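Home > Brivside Old Paper > Stockroom > Condition Check, Bound Volumes

Condition and Storage Check
Stock: Boretti run of bound monthlies, 226 volumes, plus loose issues
Done: May, starting 7 a.m., ending later than hoped

1. Shelving
Upright, supported at both ends, none leaning: FAIL
Comment: The folios on the bottom shelf lean like commuters. Bookends were ordered last time. They are now holding up the office phone books.

2. Climate
Humidity log filled in: PASS, sort of
Comment: Filled in daily, in the same pen, with the same number. Either the room is a marvel or the gauge needs a battery. Change the battery.

3. Work surface
Clear, clean and dry before any volume is opened: PASS
Comment: No coffee rings. The cover goes back on at night.

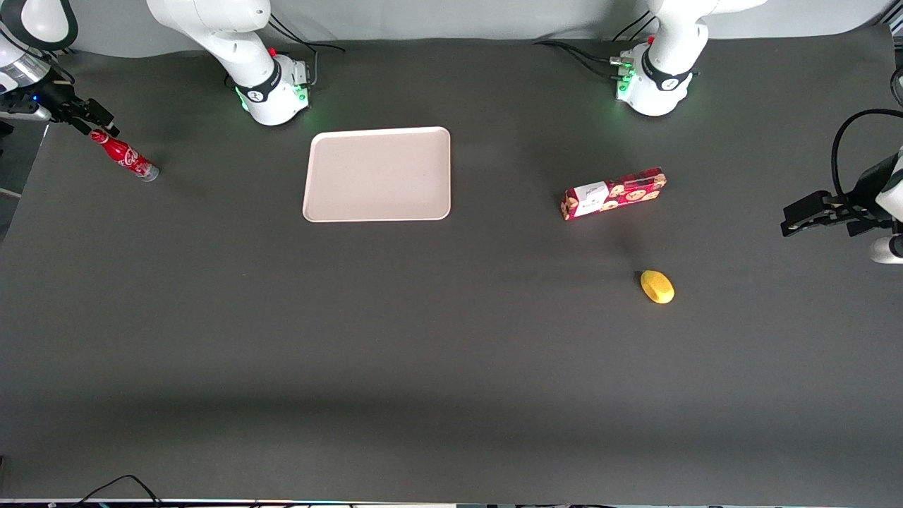
Dark tabletop, pale backdrop behind.

4. Bindings
Hinges, spine labels, loose boards: FAIL (two volumes)
Comment: Item 277 has a detached front board, described in our own catalog as "a little tender." Reword the listing. Item 200 has been tied with ribbon, and the bow is very nice, but the listing says "tight."

5. Plates and maps
Count checked against the printed list: PASS with note
Comment: The folding map in the Bianchini volume is present and folded wrong. It has been folded wrong for nearly 200 years and I left it alone. Add "old misfold" to the listing.

6. Insects and mold
Traps checked, musty volumes set apart: PASS
Comment: One silverfish, deceased, in the trap by the door. Two volumes smell of cellar and have been bagged. Do not unbag them to show people the smell.

7. Sleeves
Loose issues in archival sleeves, no tape, no rubber bands: FAIL
Comment: One rubber band, melted onto an advertisement for tooth powder. Larar sleeves are in stock and fit everything except the supplements, which are the things that need them.

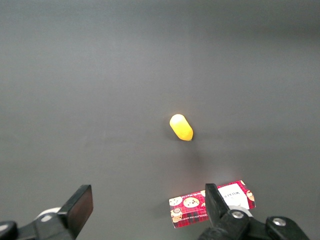

Larar does make a longer sleeve, writes Bianchini in the margin of the last copy, and it was on the order form until somebody crossed it out to pay for ribbon. Order the long ones and fold nothing.

Reply: Noted. Long sleeves back on the form, ribbon off.

8. Exits and extinguisher
Aisle clear, tag in date: PASS
Comment: Aisle clear once I had moved the step stool, the other step stool and a crate marked "misc. sermons." Tag in date.

9. Listings
Stock description matches the object: see 4 and 5
Comment: "Very good for its age" appears on most of the run. Pick a second phrase.

Open items: bookends, battery, long sleeves, item 277. Recheck before the fall catalog goes to the printer.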